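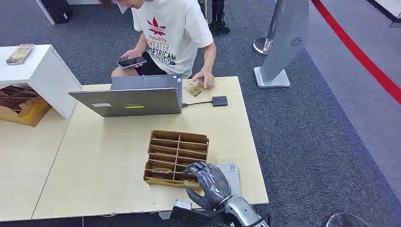 *Packing table, divider tray and the robot hand, with the laptop set up across from it*

Hello everyone,

Apologies for the length of this one — I started it over breakfast and it has got away from me, as my messages to this list tend to do. Eduard asked a fair question last week and I didn't want it to slide down the archive with only two short replies under it, so I'm quoting the part I mean to answer.

> On the Soltside list, Eduard Skála wrote:
>
> We are looking at a robot for the small-packet line at Konuvine, filling and emptying divider trays. The vendors are happy to talk about fingers and grip force all day long. What I would like to hear from people who already have one is what happened to the jobs. Who does what now? Did anyone leave over it? And what do you wish you had told your packers before it came through the door?
>
> We have 14 people on that line and most of them have been with us longer than I have.

Eduard, I'm so glad you put it that way round. At Dumcombe we have 13 on packing, and I have been one of them or supervised them for most of my working life, so please take all this as one person's view from the floor.

First, the jobs. We had 13 before and we have 13 now, but they are not the same jobs. The tray work used to be shared out in turns, and people grumbled about it the way you grumble about the weather. Two of our packers now spend most of a shift beside the robot. One keeps the trays and packets coming, and the other sits at the laptop, stops the run when a packet gets stuck, and writes down what went wrong. Everyone else moved over to mixed orders, where you have to read a slip and use your head a bit.

Did anyone leave? One person did, and she told me plainly that she had liked the trays. They were quiet work and she could chat while she did them. I had spent weeks telling people they would be freed from the boring part, and it hadn't crossed my mind that somebody might want to keep it. I still feel bad about that. If I could do August over again I would sit down with each person and ask which parts of the day they would miss!

The person at the laptop has the harder seat, and you should plan for it. Watching is tiring in a way that packing isn't. We began with full shifts and people went home with headaches, so now they swap at every break. We also moved the pay grade up for that seat, after some back and forth with the office, and I would settle that before the robot arrives if you can possibly manage it. Ours came afterward and the waiting soured things.

As for the work itself, little shiny packets lying at odd angles in narrow cardboard compartments are fiddly for anyone. In our first full month the log had 1,864 stops in it, most of them cleared by hand in a moment, but each one cleared by a person, and that person needs to feel their time is being counted. We read through the log together for 5 minutes before the morning shift. The packers spotted that a tray with a bent divider caused trouble long before the engineers did, and the folks at Chuensuk who make our trays have changed the fold on account of it. I was very proud of that.

One small thing — let your people see it early, and let them be the ones to hand it the packets. Ours first met it through a slide show in the canteen, and I think half the worry came from those slides.

You'd be very welcome to come and spend a morning with us, Eduard, and do bring a couple of your packers along. Mine would much prefer talking to them than to either of us. Mornings before ten are best, as the loading bay gets noisy after that and you won't hear a word.

Warm wishes to all,
Packing supervisor, Dumcombe

P.S. Does anyone have a decent chair to recommend for the laptop seat? Ours sinks.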